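Community Help > Clubs, Schools & Events > Robotics

Open day table with hand-held grippers, how do you run it so the line moves?

posted by Sofia Zacharopoulos, August 4, 2020

Hi all, quick one becuase I have to send the floor plan in tonight. We're doing an open day at Zerum, small lab, two rooms. My piece is the demo table. Plan is visitors try the hand-held grippers, same kind we use for recording training data for the arm. Squeeze the handle, fingers close, pick up a white ball, let go over a clear plastic bin. That's the whole task. White tabletop, nothing fancy. 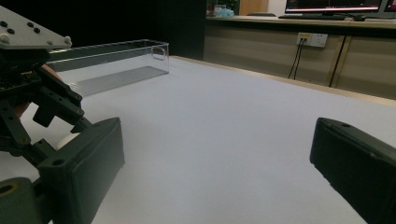 Did a dry run with people from the office. Went OK but slow. Everybody wants to talk while they hold the thing, and then the next person needs the whole explanation again. Also two people at once or one at a time? Two looks more fun but they got in each other's way. Ages are mixed, some school groups, some parents, some folks from Amton who know more than I do.

Things I need to figure out:
how long per person
one gripper or two
do I let them see the recording on the monitors or is that a distraction
what to say to kids who ask where the robot is

Budget is nothing. Well, 71 dollars.

4 replies, sorted by oldest

Vinh La
Have run this kind of table twice at Nel. Short version: three tries each, then hand it over. Don't time people, counting tries is easier and kids police it themselves.

Two grippers, yes, but give them turns. One person drops the ball in the bin, other one waits with fingers open, then swap. The person waiting learns by watching and you skip the speech. We went from explaining every single time to explaining maybe once per group.
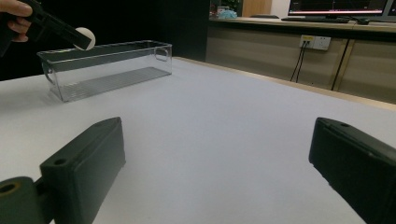
Put a strip of tape on the table for where the ball starts. Otherwise it wanders, and short visitors can't reach it. And keep the bin toward one side so there's open table to work on. Middle of the table sounds right but then everybody's wrist hits the wall of the bin.

Get more balls than you think. They bounce, they roll under cabinets, little kids pocket them. 9 went missing on us in one afternoon.

On the monitors, leave them on but face them so the line can see and the person playing can't. Ours kept stopping to look at the screen and dropped the ball. Line loves it though.

For "where's the robot", I say you're the robot's teacher today. Works up to age ten or so. After that just show them the arm if it's in the building.

Stavros Stamatopoulos
bring hand wipes. seriously. also check with whoever runs the building about how many people per room, we got told the morning of and had to redo everything

cant help with the rest, we only did a video

Bevan McKinnon
Agree with Vinh on three tries, disagree on the screens. Turn them off for the school groups. Turn them on for the Amton people, they'll ask about it anyway and then you have something to point at.

Couple more. Start with adults holding it in their stronger hand, switch hands on the last try if they're doing well. That's where they get why recording good demos is hard. Much better than me telling them. At the Zesik visit we had a guy do it fine with his right, then miss over and over with his left, and he stayed and asked questions till we closed.

Check the screws on the fingers at lunch. Strangers squeeze way harder than your coworkers do. Keep a small hex key in your pocket, not in the drawer in the other room like I did.

If you're saving the recordings, say so on a sign, and get a yes from parents before a kid picks it up. We ended up with 1680 clips and threw out most of them, people waving at the camera etc. If you dont need the data just don't record. One less thing.

Sofia Zacharopoulos
Great, thank you both, and Stavros, wipes are on the list now. Going with two grippers taking turns, three tries, tape on the table. Not recording. Screens I'll decide per group I guess. Does anyone know if painter's tape leaves marks on a white tabletop? It's not our table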